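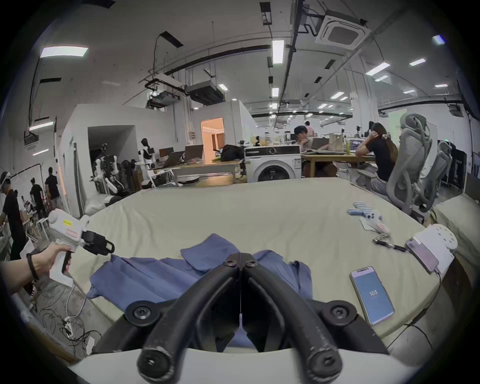 Hand-held grippers and garments: safe handling after the September fault

Advice from the Harries workshop desk. Last revised 28 December 2023.

In September a hand-held gripper at the Hakdale site failed to open while it was closed on the cuff of a cotton shirt. The operator pulled the tool back, the cuff tore, and one finger came away from its mounting. No injury was reported. The inspection by Arkeck found that two of the screws holding the finger had worked loose, so that the finger twisted under load and jammed against the other. The advice below applies to all sites taking part in the Carkavport laundry programme.

Before starting
Check the screws on both fingers by hand and then with the correct hex key. A finger that moves sideways when pressed must not be used. Tighten firmly but do not force the key; a rounded screw head should be reported and the screw replaced.
Wipe the fingers with a cloth wrung out in warm water and a little washing-up liquid, then dry them. Dust and lint reduce grip and encourage the operator to squeeze harder than the cloth requires. Do not use oil, furniture polish or fabric conditioner on the gripping surfaces.
Open and close the tool ten times with nothing in it. The movement should be even from start to finish.

Preparing the work surface
Lay the garment out on a mattress or padded table at a height that does not require stooping. Remove pins, badges and belts, and fasten zips.
Telephones, keys and lanyards should be moved well clear of the garment before folding begins. A cord caught under a sleeve was recorded in three of the minor incidents reported since the spring.
Cables and extension blocks on the floor should be routed along the wall and away from the operator's feet. Extension blocks must never be placed where a washing machine could leak on to them.

If the gripper will not open
Release the handle and keep the tool still. Do not pull.
Disconnect the power supply, if the model has one.
Support the garment with the free hand, keeping fingertips away from the point where the two fingers meet. Ease the cloth out along the line of the jaws.
If the cloth does not come free, slacken the screws of one finger by half a turn each and try again. Cutting the garment is permitted only where a person's hand or clothing is also held.
Label the tool and withdraw it from use until it has been examined.

Bracelets, loose cuffs and rings
Rings and loose bracelets should be removed. A close-fitting wristband may be worn. Long sleeves should be rolled above the elbow.

Reporting
Faults should be entered on Form 43 on the day they occur, with the tool number and the type of cloth. Replacement screws are held in drawer 102 of the Harries stores.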